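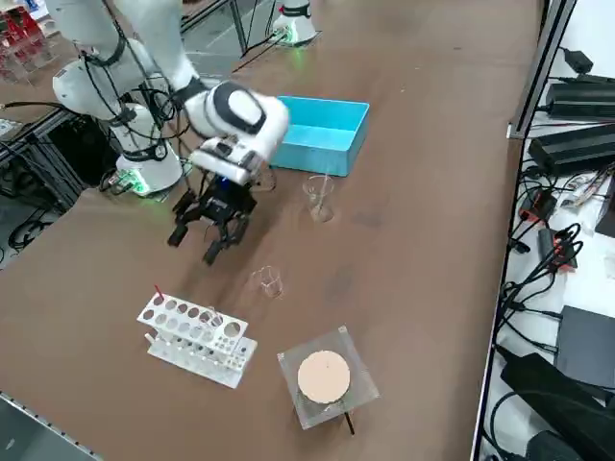 *Wet bench layout, fixed camera view. Two arms, tube rack, beakers (one with stir rod), blue tray, clear acrylic stand with the round pad on it.*

# plundeck

Code + data card for the Plundeck relabeling method and the Evangelista demo set it was tested on. Cuvenari, Drundville lab. Written fast before the December freeze, so expect gaps. Fixes welcome.

## What it is

Teleop demos have a lot of dead time in them. Operator hovers over the beaker, thinks, drifts a bit, goes in. If you train a chunked policy straight on that, it learns to hover. Ours hovered over the tube rack until timeout, again and again.

Usual fix is to drop the idle frames by a speed threshold. Works ok for big pick and place moves. Bad for glass. A slow approach to a stir rod looks exactly like idling if all you look at is speed, and the threshold eats the part you most wanted to keep.

Plundeck keeps all frames but changes the target. Each frame gets a *progress* value from a small model trained on pairs from the same episode (which one is later?). Frames where progress is flat get their action chunk pulled from the next point where progress starts moving again. Slow but moving = left alone. Hovering = relabeled to "go do the thing."

That's the whole idea. Rest is bookkeeping.

## Data card

**Name:** Evangelista

**Episodes:** 2316 after cleaning

**Control rate:** 30 Hz, camera and joint state resampled to the same clock

**Arms:** 2, same model. Either one can be the active arm, see `active_arm` in the meta file

**Views:** fixed workspace camera, always present. Wrist view on a subset — check `has_wrist` before you batch or the loader will throw

**Collected by:** Deming Tang and the evening operators

**Maintained by:** Gisela Fuentealba

### Tasks

- `rod_out` — take stir rod out of beaker, put in tray
- `rod_in` — the reverse. Much harder
- `tube_lift` — lift test tube clear of the rack, hold, put back in the same hole
- `tube_move` — same but different hole
- `beaker_shift` — slide or lift beaker to a goal spot
- `pad_place` — put round pad on the acrylic stand, centered

Task is in the episode meta, also as a free text instruction. Instructions were typed by operators and not normalised much. "Glass stick," "stirrer," "rod" all mean the rod. We left that in on purpose.

### Layout

```
evangelista/
 meta/
 episodes.jsonl
 splits.json
 frames/
 state/
 progress/ # optional, output of step one below
```

`state/` is joint position, gripper joints, gripper command. Commanded and measured are both there. Train on commanded. Measured lags when the fingers are pushing on something and the policy ends up with a weak grip.

### Splits

By session, never by episode. Episodes inside a session share beaker positions almost exactly, and a random split gives you validation numbers that mean nothing. We did this wrong the first time and lost a good chunk of work to it. If you make your own split use `tools/split_by_session.py`.

### What was removed

- episodes with dropped camera frames
- episodes where the operator hit the stop button
- anything marked `bad` by the operator

Failed grasps with a recovery are KEPT. Flag is `has_recovery`. They help. Please don't filter them out and then tell us the policy can't recover.

## Running it

Step one, progress model:

```
python train_progress.py --data evangelista --out runs/progress
python label_progress.py --ckpt runs/progress/last.pt
```

Writes into `progress/`. Look at the curves before going on. They should climb in steps with flat bits between. If they're a straight ramp, the model is reading time from something in the background (lighting, a cable creeping over the session) and the relabel will do nothing useful. Crop tighter and rerun.

Step two, relabel:

```
python relabel.py --data evangelista --mode plundeck
```

Non-destructive, writes a side file. `--mode speed` gives the threshold baseline, `--mode none` passes everything through.

Step three, train policy:

```
python train_policy.py --data evangelista --labels plundeck
```

Any chunked policy should be fine, the labels don't care. We only tested the one in this repo.

## Results, short version

Rollouts on the real bench, about 1000 in total over all tasks and label modes. Modes shuffled within a session so nobody's running all the baseline in the morning and all of ours after lunch. Full table is in `results/rollouts.csv`, use that and not your memory of our talk.

In words:

- `rod_out`, `tube_lift`: clear win over both baselines. Hover timeouts nearly gone
- `tube_move`: win over `none`, small win over `speed`
- `beaker_shift`: no difference. Not much hovering in those demos to begin with
- `pad_place`: slightly WORSE than `none`. See below
- `rod_in`: everything is bad. Ours is least bad. Wouldn't cite it

About `pad_place`. Operators pause right over the stand to line the pad up, and that pause is doing real work — they're making tiny corrections. Progress model sees it as flat. So the relabel skips the lining up and the pad goes down off center. Gisela has a version that looks at gripper state as well, on branch `grip-aware`. Not merged, not tested enuogh.

## Known problems

- Clear glass on a brown table is hard to see from the fixed view. Progress model sometimes misses that a beaker has moved at all. Wrist view helps where there is one
- Transparent acrylic, same story. Edges come and go
- Two arm episodes: only one arm moves at a time in this data. Nothing here says anything about real bimanual work
- Progress is not calibrated between tasks. A value from `rod_out` and the same value from `tube_move` don't mean the same thing. Don't plot them on one axis
- Relabel at episode end is sloppy. If progress never picks up again we hold the last action. Can give a little twitch at the end of a rollout, harmless so far
- `label_progress.py` eats memory on long episodes. Use `--stride` until it's fixed

## Don't use this for

Anything with actual chemicals in the glassware. Anything with a person reaching into the workspace. Comparing labs — camera pose and lighting are specific to one bench, and we have no idea how the policy does anywhere else.

## Adding your own episodes

Same meta fields, same control rate or resample first. Set `session` to something unique or the splitter will lump you in with somebody else. Retrain the progress model on old + new together. Running the old checkpoint on a new camera pose gives curves that look fine and aren't, Deming spent a while chasing that one.

Home both arms before each episode. There's a check in the converter that rejects the ones that start off home, and it only prints a warning so read the log.

## Contact

Data questions, bad episodes, broken meta: Deming Tang. Method, training code, the `grip-aware` branch: Gisela Fuentealba. Issues on the repo are better then email, we both lose email.

TODO: license text, checksum file, wrist camera calibration, rename `mode none` to something less confusing.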